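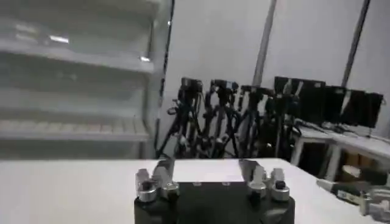

¿Puede ya una máquina encargarse de recoger la mesa después de comer?

Depende de la mesa, y la mía después de un domingo en familia no es de las fáciles. Llevo semanas dándole vueltas, desde que mi cuñado Julián Collado soltó en la sobremesa que en nada tendríamos un cacharro que quitara los platos, y yo (que soy quien los quita) me puse a leer como una loca.

A ver, una pinza de dos dedos metálicos sobre una mesa blanca y despejada lo tiene todo a favor. Luz pareja, fondo liso, sitio de sobra para abrir y cerrar. Ahora ponedle mi mantel de flores, 7 vasos de cristal finito, la servilleta hecha una bola dentro de la copa y el tenedor debajo de la servilleta. ¡Eso ya es otra cosa! Con dos dedos yo tampoco sabría por dónde empezar, y eso que llevo toda la vida practicando.

Lo hablé con Macarena Zabala, que trabaja en el taller de Manzano, donde montan grifos. Allí tienen un brazo que pasa piezas de una bandeja a otra todo el turno y va de maravilla, siempre que la bandeja esté donde tiene que estar. Si alguien la mueve un dedo, se para y hay que llamar a Baltasar. En mi casa habría que llamar a Baltasar cada cinco minutos, pobre hombre.

Mi apuesta, por si a alguien le interesa: lo de llevar cosas duras de un sitio a otro llegará antes; doblar sábanas bajeras, bastante después. Julián dice que cinco años. Yo le he dicho que nueve, y nos hemos jugado una comida.

De momento sigo con el estropajo. Si alguno tenéis en el trabajo un bicho de estos, contadme en los comentarios qué tal se porta, sobre todo con los vasos.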